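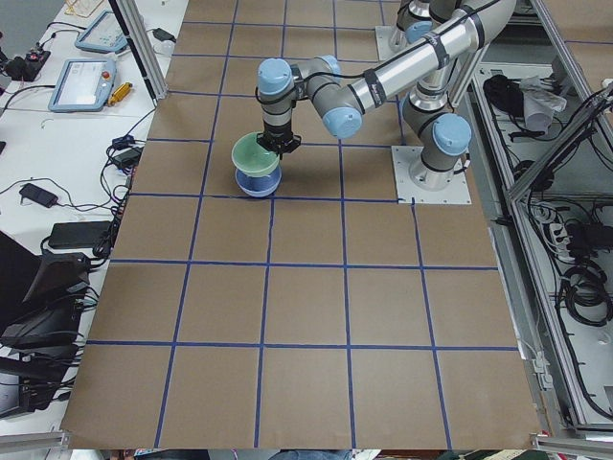
**Repainting cedar siding: strip it all or spot prime?**

**drollwood_dan**

House is a two-story in Drollwood with cedar lap siding, last painted by the previous owners. South side is peeling down to bare wood in patches. North and east sides look dull but the paint is tight. I had two painters out and they told me completely different things.

First one wants to take the whole house down to bare wood, oil prime everything, two coats of acrylic. Second one says scrape and sand what's loose, spot prime, two coats. The second quote is a lot less than half of the first. Who's right?

**mbrandt**

Second guy, for three sides of the house. If the paint is tight, leave it alone. Wash it, let it dry, scuff the shiny areas and paint.

South side depends on how bad it is. If more than a third of it is coming off, I'd strip that side only.

**Vikas Vishwakarma**

I painted houses for 17 years, mostly in Panosberg, and I disagree a little with the above. Before anyone decides, do a tape test on each side. Score an X through the paint with a utility knife, press a strip of good tape over it, and pull it off fast. If paint comes off with the tape, the new coat is only going to hold as well as the old one underneath.

Do it low, in the middle, and up under the eaves. Tight-looking paint on the north side can surprise you.

Also, how old is the house? If it's before 1978, test for lead before you scrape or sand anything.

**drollwood_dan**

Built in the 80s, so I think I'm okay there. Will do the tape test this weekend.

**kettle_row**

Find out why the south side is peeling before you spend a dime. Mine peeled twice in the same spot and both times I blamed the paint. It was a bathroom fan dumping into the wall. Fixed the duct and the third paint job has been fine.

**mbrandt**

Good point, but south side peeling is usually just sun. If it was moisture he'd see it behind the bathroom or kitchen, and it wouldn't care which way the wall faced.

**kettle_row**

My bathroom is on the south side.

**drollwood_dan**

Okay, tape test done. North and east held everywhere. West held except one spot by the hose bib. South failed in all three places, and under the top coat there's a chalky gray layer that rubs off on my hand. No bathroom on that wall, just the living room and a bedroom.

**Vikas Vishwakarma**

Then you have your answer. Strip the south side, spot prime the west, wash and paint the rest. The chalky layer is old paint that was never washed before somebody went over it. No primer will fix that from on top.

On bare cedar use an oil primer or an acrylic one made to block tannin. Otherwise you can get brown stains coming through a light color. Don't leave the bare wood sitting in the sun for weeks either – prime it within a few days of sanding.

**pfc_lou**

Does brand matter? I used Odora on my garage and it faded within a couple of summers. My neighbor has the same stuff on his house and loves it.

**mbrandt**

What color? Dark reds and blues fade faster no matter whose name is on the can. I'd spend the money on prep first.

**pfc_lou**

Barn red. So, yeah.

**drollwood_dan**

Called the second painter back (Pandey Painting) and told him what I found. He came out and did his own test on the south wall, then revised the quote to strip that side. He added $300 to replace two split boards by the downspout. Still far under the first bid. He can start in April if the nights stay warm enough.

**Vikas Vishwakarma**

Sounds fair. Get the primer and the number of coats written into the contract, and ask whether he back-primes the new boards. He should.

**kettle_row**

And have him look at that downspout while the ladder's up. Two split boards right next to it – I'd want to know if it's leaking.

**drollwood_dan**

Will ask about both. I'll post again when the south side is stripped.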